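Stument (play)

Stument is a stage play in two acts by the playwright and director Si-eun Seol, written for a cast of four and first performed in April at the Pultwood, a small theater over a row of shops in the harbor town of Clolcombe. It runs 100 minutes, not counting the intermission, and follows the last night shift at a ferry office that is going to be closed in the morning. The title is a word the characters use all through the play and never explain, though most people who have sat through it come away with a fair idea of what they mean by it.

The play is usually described as a comedy, and it does get a good many laughs, but it has a long quiet stretch in the second act that some audiences have found very sad. Seol has said in program notes that she thinks of it as a play about manners, and in particular about the manners people keep up with each other when there is no longer any practical reason to.

Background

Seol began the piece as a radio play and worked on it on and off between other jobs, mostly as an assistant director on touring productions. The radio version had only the two older characters, Seo and Mrs. Lanyard, talking across a ticket counter while they waited for a boat that was held up by fog. It was never broadcast. When she came to Clolcombe to direct a Christmas show at the Pultwood, she walked down to the harbor most mornings before rehearsal, and the shut-up ticket office there – with its wooden counter still in place and a timetable still up on the wall – persuaded her that the story wanted to be seen as well as heard.

She added the two younger parts at that point, along with nearly all of the first act. An early draft also had a fifth character, a harbor pilot, who came on near the end with a long speech about sandbanks. The pilot was cut after the first read-through, but the speech was too well liked to lose, and much of it was handed to Mrs. Lanyard, who now gives it while looking for her other shoe.
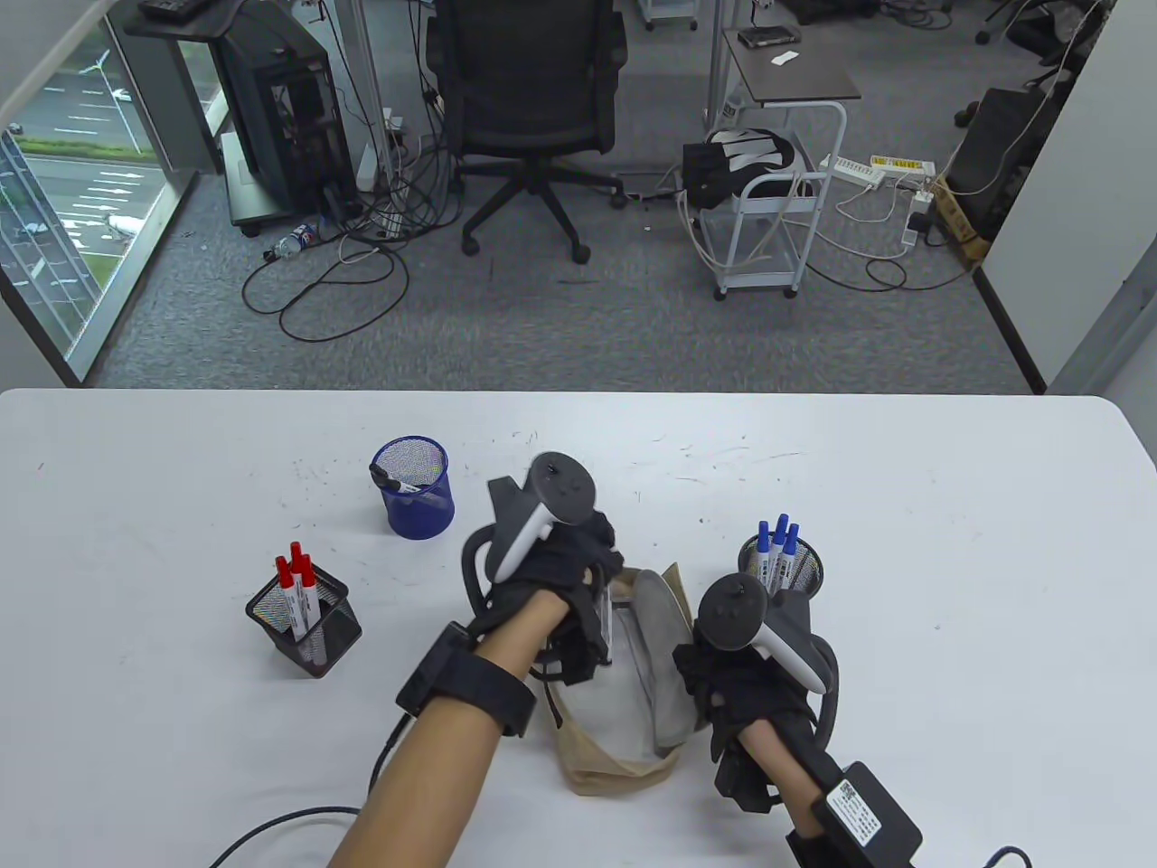

Beige fabric bag held open, with mesh pen cups on a white table.

The word "stument" itself comes from a mishearing. Seol has told the story a few different ways, but the version in the published script is that a friend read a page of her handwriting aloud and could make no sense of the word "statement" in it. She liked the sound of the wrong word so much that she went back and put it in everywhere she could. In the play it can be a noun or a verb, and now and then it is simply something a person says on the way out of a door.

Plot

Act one

The curtain, where there is one, goes up on the ticket office a little after ten on a Tuesday night. Seo, who has run the desk for most of his working life, is writing out the day's log by hand. Dell, the trainee, has been told that his training will be finished even though the office will not be there for him to work in, and he is taking this very seriously. He practices his announcements into a microphone that is not plugged in, and Seo corrects his vowels without looking up.

Mrs. Lanyard arrives with too much luggage and asks for a return ticket. Seo explains that he can sell her the outward half only. She says she has always bought a return and does not mean to change now. The argument that follows takes up a large part of the act and is the best known passage in the play, moving from ticket prices to the weather to her late husband's opinion of ferries and back again, with both of them plainly enjoying themselves. Dell, asked to settle the matter, looks it up in the rule book and finds a rule that supports both sides.

The fourth character, Wren, has been asleep on the bench under a coat since before the play began, and many in the audience will not have noticed that there is anyone there. She wakes up at the end of the act, asks if she has missed the boat, and is told by all three of the others, speaking together, that it depends what she means by missed.

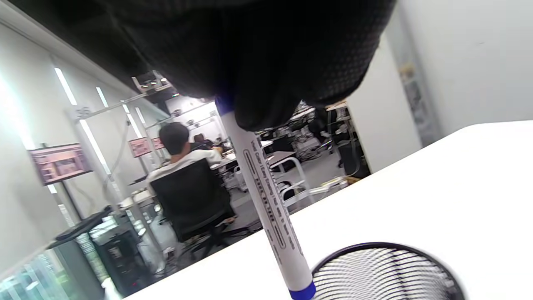
White marker with a blue cap end, held in a black knit glove.

Act two

It is past two in the morning and the fog has come down. The boat is late, or may not be coming, and the telephone to the harbor master rings without being picked up. Wren, it comes out, has been sent by the ferry company to make a list of the office fittings, and has spent the evening putting off telling the others. Dell is hurt by this and goes out to stand on the quay. Seo is not hurt at all, and helps her with the list, reading out the name of each thing in the voice he uses for announcing sailings.

This is the quiet stretch mentioned above. The stage directions ask for it to be played without any music and with no hurry, and they allow the actor playing Seo to leave out or put in items to suit whatever the production has on its set. Mrs. Lanyard, who has seemed to be dozing, joins in toward the end by adding things that are not there any more: a stove, a brass bell, a cat.

Dell comes back in to say that he can hear an engine. The four of them gather up the luggage. Seo stamps Mrs. Lanyard's ticket, tears it, and gives her both halves. The lights go down before it is clear whether the engine belongs to the ferry or to something else on the water, and the final line is Dell's announcement, given this time through a microphone that works.

Characters

Seo is the ticket clerk, a patient man in late middle age with a strong sense of how things ought to be done. The part was written with a dry, unhurried delivery in mind, and the script asks that he never raise his voice.

Mrs. Lanyard is a widow traveling to the far side of the bay for reasons she changes each time she is asked. She has the longest speeches and, by general agreement, the best jokes.

Dell is the trainee, eager and easily wounded. Productions have cast the part both as a boy just out of school and as a man starting over at fifty, and the script offers a few alternative lines to suit.

Wren is the sleeper on the bench. The actor has to lie still for nearly the whole first act, and the published script includes a kindly note suggesting a cushion. 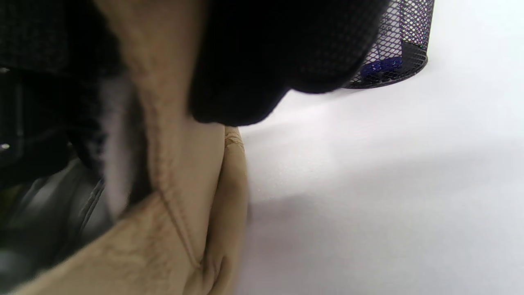 Stitched seam in a soft tan fabric.

Style and staging

The dialogue is built out of short lines that overlap, and Seol marks the overlaps with a small stroke in the text at the point where the next speaker should begin. Actors coming to the script for the first time often find this fussy, and then find that the scenes are hard to play any other way. The long speeches stand out all the more for being surrounded by so much chatter.

Very little is needed in the way of scenery. The stage directions call for a counter, a bench, a door, a clock that can be stopped, and luggage. The first production used warm, low light for the office and a flat pale light outside the door, so that every time it opened the fog seemed to lean in a little. There was no smoke machine. The fog was done entirely with that light and with a low hum from a speaker under the seats, and a number of people who saw it remember coughing.

Sound matters a good deal. The ringing telephone, the clock and the distant engine are all written into the script with some care, and the engine in particular is supposed to be unlike any real vessel. For the Pultwood staging it was made from a recording of a church organ blower, slowed down until the beat came through.

First production

The play opened at the Pultwood in April, directed by its author, and was given in the round with the audience on old waiting-room benches. The room was set out for 68, and it filled up gradually over the run as word got around the town. Rehearsals had been held in the same room, with the clock going, so that the cast would get used to speaking over it.

Former ferry passengers came in good numbers, and some of them stayed behind afterward to tell the actors what had been got wrong. A few of their corrections went into the script. The color of the return ticket was changed from green to buff, and Seo was given the habit of licking his thumb before he tore one.

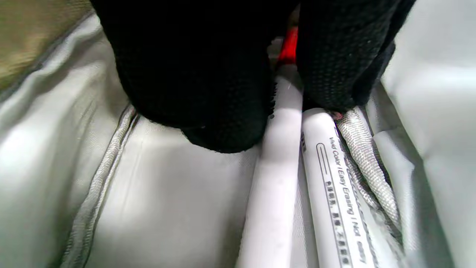

Two white markers lying side by side in a light grey pouch.

Reception

Local notices were friendly, with particular praise for the ticket argument and for the patience of the second act. One reviewer felt that the first act could lose ten minutes without anyone being the poorer, and another thought that Wren's secret was guessed too early. Opinion has stayed divided over the ending. Some people are quite sure that the boat has come in, and point to Dell's announcement as proof, while others hear it as a piece of kindness toward his three listeners.

The title has also had its share of attention. In Clolcombe the word passed into ordinary use for a season or so, mainly as a way of saying that a conversation was over but had been a pleasant one, and it could be seen chalked on the board outside the bakery below the theater.

Later versions

Seol has since prepared a shorter version for schools and amateur groups, which is played straight through and gives Wren more to do. It begins with her already awake. The harbor pilot is restored in this version as an optional part, to be used where a group has an extra actor to find a place for, and he gets his sandbank speech back, leaving Mrs. Lanyard to look for her shoe in silence.

A return to radio has been talked about, and the author is said to be willing, provided the list scene is kept whole.

See also

Chamber plays
Plays set in a single night
Theater in the round
Overlapping dialogue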